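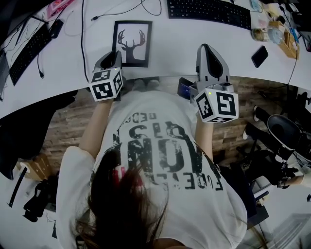
3.2 Desk shape and reach at shared workstations

Figure 2. Forward lean at the curved white desk, seen from directly above and behind. Both arms are extended over the front edge.

The second part of the study dealt with desk shape. Straight desks set a single distance between the trunk and the work surface, and reach grows quickly toward the corners. A curved front edge changes this distance along its length, and earlier work by Pichler and Lamont suggested that users respond by leaning instead of moving the chair or their feet. The posture in Figure 2 is coded as "forward lean, both arms" in our scheme.

Observations were made at two sites, Cleminero and Skotbridge, between November and the close of data collection on 3/29/21. A total of 37 adults took part, 18 of them at Skotbridge. Each person worked at a straight desk and at a curved desk, in an order set by drawing lots. Desk height was held fixed within each session. Posture was coded at set intervals by two raters, who settled disagreements by discussion - a third rater was not used.

The coding sheet had 4 trunk categories: upright, reclined, forward lean and side lean. Arm position was recorded separately, as was contact between the forearm and the desk edge. Intervals in which the person left the desk were dropped before analysis. The final set held 1000 coded intervals.

Forward lean was more common at the curved desk at both sites. The difference was larger at Skotbridge, where the chairs had fixed armrests that met the underside of the desk. Forearm contact did not differ between desk shapes. Comfort ratings are reported in Section 3.3.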